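Print this page | E-mail this page

Unit 7: Who may speak in the student assembly?
Notes by Rosário Cordeiro

Last time we read the statutes of the Sampaio student union. Please remember that a quorum is the number of members who must be present before a vote is valid. In Sampaio it was 200, and in July only nearly 300 students were still in town.

We compare 2 positions. The first says the assembly speaks for all students, also for those who stay at home. The second says it speaks only for those who voted.
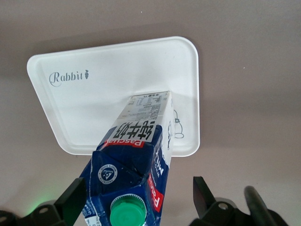 Both positions have a problem with abstention. If a student comes, listens and does not vote, is she counted in the quorum? The statutes say yes, but the rector did not accept this reading.

For next class, read Article 7 and write one page on it.

Print | E-mail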